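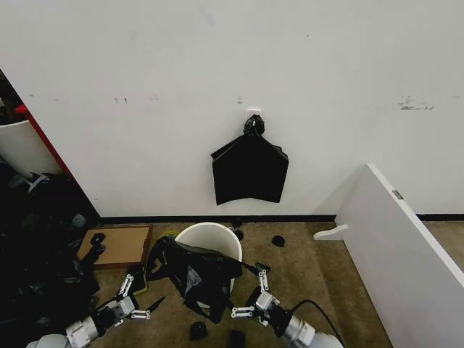 4. Liner storage and the point of use

4.1 Scope of this section

The previous section dealt with the waste itself: what was thrown away in each room, where, and how often the basket was emptied. This section deals with the liners. In the small carpeted rooms covered by the study, a spare liner is handled almost as often as a full one, yet it rarely appears in written procedures. The Renier housekeeping sheet used at both sites says that a basket must be lined and that a full liner must be tied and taken out. It does not say where the unused liners are to be kept, how they are to be held ready, or what is to be done with a liner that has been opened and found to be the wrong size.

We use three terms throughout. A liner is in stock if it is still folded or on a roll. It is staged if it has been separated from the stock and placed where it can be reached during a change, whether on a hook, on furniture, or on the floor. It is fitted if any part of it is in or over a basket. A fitted liner may be well or badly seated, and we treat seating as a separate question in 4.4.

4.2 Rooms and procedure

Observations were made in 27 rooms in two buildings, Jasodbridge and Carkunau. All of the rooms had painted walls, wall-to-wall carpet, and at least one open-topped basket without a lid. Jasodbridge rooms were used mainly for desk work and had a cleaning visit each evening. Carkunau rooms had mixed uses, including sorting and packing, and were cleaned by their occupants on no fixed schedule. Baskets were left as found. We did not supply liners, and occupants were not asked to change the brand or size they normally bought.

Each room was visited in the morning and again in the late afternoon. At each visit the observer noted the position of the basket, the condition of the fitted liner, and the location of every staged liner. Distances were measured along the floor from the center of the basket. Where a liner hung on a wall, the height of its lowest point above the carpet was recorded as well. A visit took no more than 30 minutes, including the time needed to photograph the area and fill in the sheet.

Locations were coded with the Eren scheme, modified for small rooms. The original scheme separates "wall" from "fixture," a distinction that works poorly when the only fixture is a stick-on hook. We merged the two codes. We also split "floor" into "floor, discrete" (a single liner or a roll) and "floor, heap" (liners that cannot be told apart without moving them). The second code was needed far more often than we expected at Carkunau, and the two observers agreed on it readily.

4.3 Where staged liners were found

Staged liners were present in 25 of the rooms on at least one visit. The remaining rooms kept all of their stock in a closed cabinet and took out one liner at a time. In most rooms with staged liners there was more than one staging place, and the places were used differently.

The floor was the usual place for liners in bulk. A heap formed against a wall or beside a doorway, normally on the side of the room away from the main walking path, and it tended to stay there between visits. Occupants took from the top of the heap. Since black film creases and clings to itself, taking one liner commonly moved several others, and the heap spread outward over the carpet with use. We did not find a heap that had been refolded.

The wall was the usual place for a single liner. Figure 4 gives a typical arrangement: one black bag is knotted at the top around a small white adhesive hook, with the white round wastebasket standing on the carpet beneath it, close to the wall. A large pile of crumpled black bags lies along the left side of the floor. The arrangement keeps one bag separate from the pile and near the basket, and it uses no floor area beyond what the basket already takes up. Its weak point is the knot. A bag tied to its hook has to be untied or pulled free before it can be opened, and in several rooms we saw occupants pass over a knotted bag and take one from the floor. Where the bag had been hung by a fold or by a torn corner, it was used in preference to the floor stock.

Furniture was a less common staging place. Liners laid on chairs, shelves, and windowsills were usually removed by the second visit of the day, either because they had been used or because the surface was wanted for something else. Occupants did not seem to regard these places as storage, and none of them mentioned furniture when asked where the bags were kept.

Flat cardboard was often found near the liners - lids, opened boxes, and sheets from packaging. We recorded it because it competes with the basket for the strip of carpet along the base of the wall. A sheet lying flat may be walked on or may have the basket set down on it, and in either case the reach to the staged liners changes slightly. We did not attempt to model this effect. It should be kept in mind when comparing floor distances between the two buildings, as Carkunau had a good deal more loose cardboard than Jasodbridge.

4.4 Fit of the liner in the basket

Oversized liners were the rule. Most occupants bought one size for every container in the building, and that size was set by the largest container. In a small round basket the surplus film has to go somewhere. Three outcomes were coded: the surplus folded down evenly over the outside of the rim; the surplus gathered and tucked or tied at one side; and the surplus left to bunch over the front and sides, in some rooms as far as the carpet. The basket in Figure 4 belongs to the third group.

Even folding gave the best mouth opening and the fewest slipped liners, but it was also the slowest method. The film had to be turned down over the full circumference, and a liner much wider than the basket would not grip the rim once turned. Gathering the surplus at one side held the liner more firmly. It reduced the open area only a little, and occupants who had once been shown the method kept using it. Bunched liners were the quickest to fit and the most likely to slide inward when something was dropped into them. They also made the basket harder to move, as the person carrying it had to collect the loose film first.

A bunched liner has a second effect that matters for this section. Film lying on the carpet next to a basket is hard to tell from a staged liner, and at a glance it is also hard to tell from waste. The observers resolved such cases by lifting the film to see whether it was continuous with the fitted liner. Occupants made the same check less often. At Carkunau, unused liners were found inside tied waste bags on several occasions, and the occupants concerned believed that they had come from the floor next to the basket.

4.5 Wall condition

Scuffs and dark smudges were common on painted walls in both buildings, and it would be easy to attribute them to the basket or to the handling of bags. Our data do not support this. Marks were recorded at heights well above any basket rim, and on stretches of wall where no basket had been placed during the study. We had no record of wall condition from before the study began and so could not date any of the marks. Wall marking was dropped from the analysis for this reason, although it remains on the recording sheet.

Adhesive hooks performed adequately for the load of an empty liner. The hooks seen in use were small and were mounted by the occupants, generally within easy arm's reach of a person standing at the basket. Mounting height varied more between people than between rooms. Hooks that held tied or part-filled bags were not common enough to be treated separately.

4.6 Implications for the layout trials

Two points were carried forward to the trials in Section 5. The first is that a wall hook and a floor heap should be tested together, as they are found together in practice and each changes how the other is used. A hook tested in an otherwise clear room would almost certainly look more effective than it is. The second is that the method of hanging has to be fixed in advance. Knotted and unknotted liners were treated by occupants as different things, and pooling them would hide most of the effect of the hook.

Liner size was left as supplied by the occupants. A better-matched liner would remove the bunched condition almost entirely, but purchasing was controlled at the building level and could not be altered for single rooms during the trial period. Baskets were kept at the wall, with the rim clear of the hanging liner, and their positions were checked at the start of each session.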